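Byline: Zofia Głowacki
August

Notes from the Celtis open day

Celtis opened its data collection side to visitors this month and I went along, mostly because I have been arguing with Melati Wattimena about cloth for the best part of a year. Her position is that garments are a solved problem waiting for enough demonstrations. Mine is that a shirt has no fixed shape and most grasp planners would like it to have one. Neither of us changed our minds, but I came back with better notes than I expected.

The morning was talks. Sproģis went first, with a long session on calibration drift in wide-angle lenses, which I enjoyed and which a fair part of the audience left early. Doltetti followed with a jaw design intended for food packing. The afternoon was the demonstration of hand-held collection in a furnished bedroom, visitors admitted in groups of 6 with 10 minutes per group. I got in twice by standing in the right part of the corridor.

The principle is simple. An operator holds one gripper in each hand and does the job directly, with no arm attached and no teleoperation link to lag. Each gripper records its own wide view along with its motion. The policy trained on the result has to be run later on a real arm, and that is where most of the difficulty ends up.
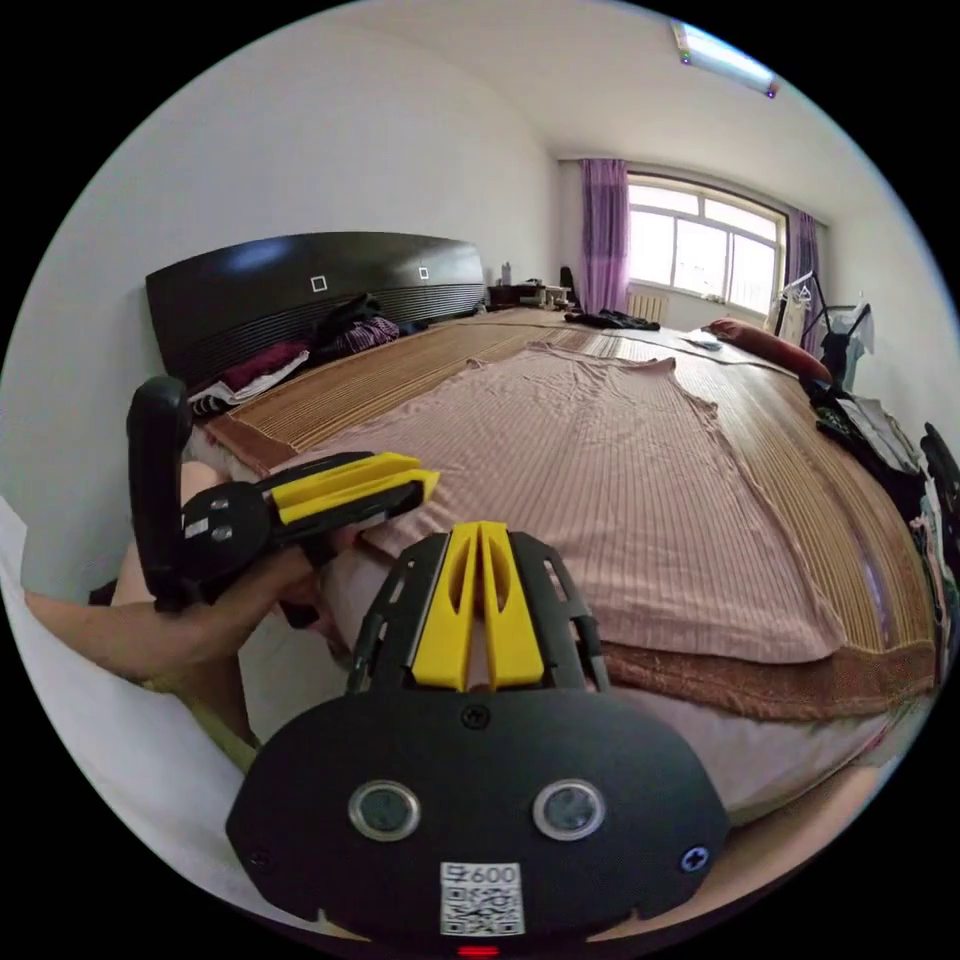

Two-handed work on a flat garment puts most of its demands on the approach. With one gripper you can drag a hem across and hope. With two, the fingers have to close on a single layer at both places, at close to the same moment, or the fabric skews and you spend longer correcting it than you would have spent starting again. Pale ribbed cloth is a fair test, as the ribs stretch in one direction and hardly at all in the other.

I asked what they do about failed grasps. They keep them, provided the operator recovers within the same episode. Episodes abandoned halfway are thrown out. I would have kept those too, with a label, and said so. The reply was that labelling costs money.

The surface deserves a mention. A woven mat is a good deal stiffer than a duvet, so the fingertips can be pressed down and slid under an edge without the whole bed giving way. It also has a regular stripe, and I wondered whether this helps or hurts the tracking. Repetitive texture can confuse feature matching over short baselines. Their answer was that the inertial data carries it through the bad patches and the rest of the room supplies enough distinct corners. Plausible, though I'd want to see the error plots.
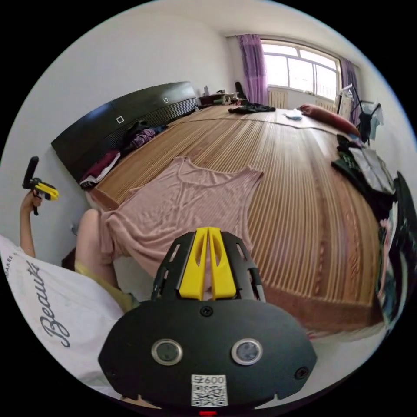

Garment flat on the mat, one gripper held up on the left.

The window is the other awkward item. Bright daylight at the far end of a white room means the exposure is a compromise: set for the bed, the view outside washes out. For this task that is harmless, as nothing of interest happens beyond the glass. It would matter more if the operator had to work on the sill or near the curtains.

On weight, I was allowed to hold one for a minute. The handle is upright, and the load sits forward of the wrist. I would not want to do it for a whole shift. Kundham, whose people were in my second group, asked about rest breaks and were told operators stop after 50 episodes. That sounds like a lot to me when each one involves both arms held out over a bed.

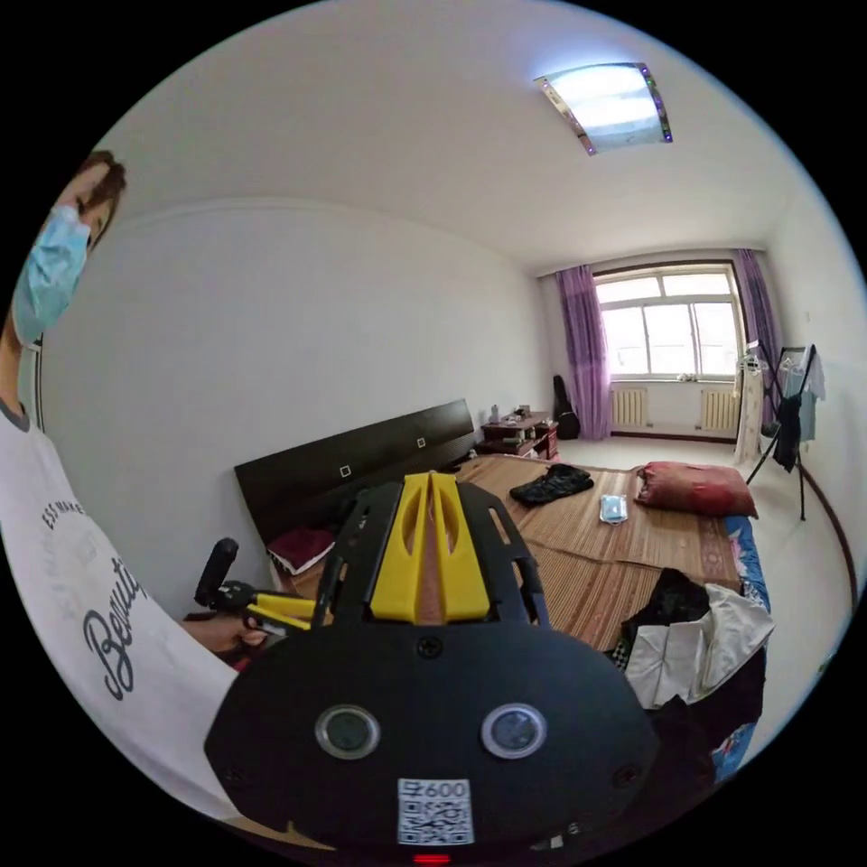 My remaining doubt is about variety. One bedroom with a good spread of clothes in it gives you many garments and one set of walls. Celtis say they move between homes and do not stay long in any of them, and that the clutter is left as found. I have no reason to disbelieve it, but the number of different rooms was the one figure missing from the handout. I have written to ask.

I'm also still unclear on how they align the clocks between the two grippers. The handout says "synchronised" and leaves it there. A few milliseconds would not show up in slow folding. It might when shaking a garment out, where both hands move quickly and in opposite directions.

If they run it again, go to the afternoon part and take a list of questions. The tea was poor.

Comments

Melati Wattimena
I said "nearly solved". Otherwise a fair account. The drift talk was the best thing in the morning and you've given it half a sentence.

gantryfan
Did they say what the fingers are made of? We had trouble with printed ones creeping after a few weeks under load.

Zofia Głowacki
@gantryfan I didn't ask, sorry. @Melati I'll write up the drift talk separately once the slides are out.

P. in Leeds
On clock alignment: we tap the two units together at the start of each recording and line up the spikes afterwards. Crude but it's good enough for folding towels.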